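I finally caved and cleaned out the junk drawer. If you've been reading for a while you know this drawer. It came with us from the old place in Lesville, and I mean that literally, we taped it shut and carried it out to the truck with everything still inside.

So last night at 10 I dumped the whole thing on the kitchen floor and sat down with a cup of tea. Dead batteries, takeout menus from Watkins (closed for years, I still miss the dumplings), 4 tape measures, and a key that fits nothing we own. I tried it in every lock in the house, including the mailbox!

The hard part is the maybe pile. You know, the little plastic foot that fell off something, the nice ribbon, the cord for a phone I had in college. I kept the ribbon. I'm weak.

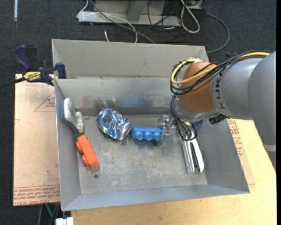
Gray metal bin, scuffs and smudges and all.

My rule this time was that everything going back in needs a spot of its own. I bought those stackable trays from Nomby and they're fine, a little shallow, but the scissors lie flat and the tape doesn't roll to the back anymore. The batteries went in a jam jar.

Next up is the hall closet, which scares me a lot more. There are coats in there I haven't worn since we moved, and a box marked "June" in my own handwriting. No clue what's in it. If you've got a system for gloves, please tell me in the comments, I've got a whole bag of lefts.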